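Getting better colour out of home-dyed wool

Dyeing and Spinning — posted in Colour Help 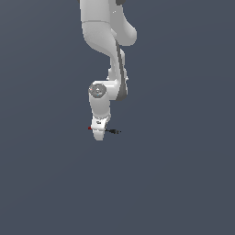
Uneven colour on my first big batch

Plorkness
I've caught the dyeing bug in a big way! I did two skeins of merino with onion skins and the gold was gorgeous, so I got carried away and put a whole jumper's worth in one pot. Now it's patchy, with pale bits wherever the ties were. Can I save it, or do I knit it as is? I used 42 grams of alum for the lot.

Claeys
Oh, you can definitely save it! Loosen the ties first — a floppy figure eight is plenty — then soak the skeins overnight in plain water and put them back in a fresh bath. Bring the heat up slowly and leave them in there to cool. My favourite grey-green cardigan was a patchy mess until its second go. If your pot is small, do half at a time and alternate skeins every couple of rows when you knit.

Volitz
bigger pot. mine's a secondhand stockpot from the tip shop, best thing I ever bought

Promen
Agree with Claeys on the ties. I'd also weigh the wool dry and check your alum against that, as 42 grams might be a bit light for a full jumper. Try eucalyptus leaves next, the oranges are unreal!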